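The basket by the wall

January, just gone seven in the evening

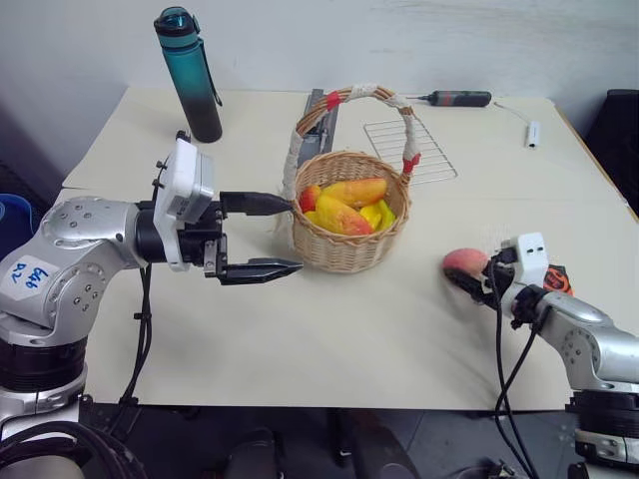
Fares Issa
Allotment diarist and keeper of the Flastham fruit table

I've got a new favourite thing and it's a basket. I know, I know. But I have spent so many years putting fruit in whatever bowl was clean that having a proper round wicker one with a handle feels like moving up in the world! It came from the Tolell sale in Flastham, the one in the old drill hall, and I paid 24 for it along with a box of jam jars I didn't need.

The handle is the bit I fell for. It's a great tall arch in brown twisted strands, far higher than it needs to be, and you could hang it off your elbow like someone in a picture book. There are white wraps on it, one at the very top and more going down the sides, and a couple of bits of red tape too. My sister wants me to strip all that off and start again with ribbon. I'm leaving it. I like a thing that looks as if somebody has had a go at it before me, and anyway I'm hopeless with ribbon - mine always ends up looking like a bandage.

So, the fruit. Mangoes, mainly, and I'm very pleased with them. There's a long yellowy orange one with a bit of a blush that I laid along the back, and a bigger yellow one across the front of it, going pinkish red at one end. Then a red and orange one tucked in at the side, and the yellow and green one with the ridges, which ended up half underneath. I did try it on top first but it kept rolling off, and after the third go I gave up and let the mangoes sit on it.

I had them from Wesa's on the corner, who had stacks of them in the doorway, and I walked home in the drizzle with the bag under my coat. Missed the 52 by seconds. The driver saw me, too, I'm sure of it.

The cream table does show everything off nicely, I must say. What it also shows off is the wall behind, with those brownish scuffs up on the right. I've been meaning to do something about them since the autumn. There's a tin of Twal white in the cupboard under the stairs that might match, or might leave me with a big bright patch that's worse than the marks (this happened in the hall and I still have to look at it every morning). Perhaps at the weekend. Perhaps not.

Plan for tomorrow is to cut the big mango at breakfast and have it with yoghurt and a squeeze of lime, if that lime at the back of the fridge is still any good. The long one can wait for chutney. Mum's recipe wants 900 grams of flesh, so I'll have to go back to Wesa's for more, and I must remember mustard seeds this time. And bin bags.

Bed early tonight, I think.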